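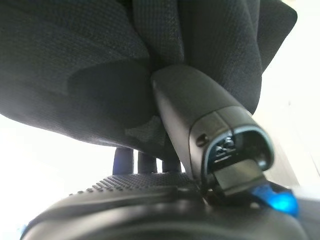
Has anyone managed to reproduce the Zikora cloth result? The write-up claims a wrist view alone is enough to tell whether a fold is held properly, trained on 828 grasps. I'm not convinced. With dark knit draped over the gripper like this, the fabric fills most of the upper half and the deeper folds are nearly black. What is the model meant to be reading there? Their test set was 20 grasps, all from the one lab.

Hollenstein

Twenty is thin, I agree. We ran their code at our place with 3 garments and it did fine on the pale ones. On black it mostly guessed "held". Check the labels too. They were made from the same wrist view the model sees, so any labelling error gets scored as a correct answer. I'd want a second view from the side before I believed any of the figures.

Triltska

works for me, just turn the exposure up

gultora

Turning up the exposure will wash out the white background and you lose the cloth edge. Ask the authors for their per-colour results. I did in February and am still waiting.

Zed_Hollenstein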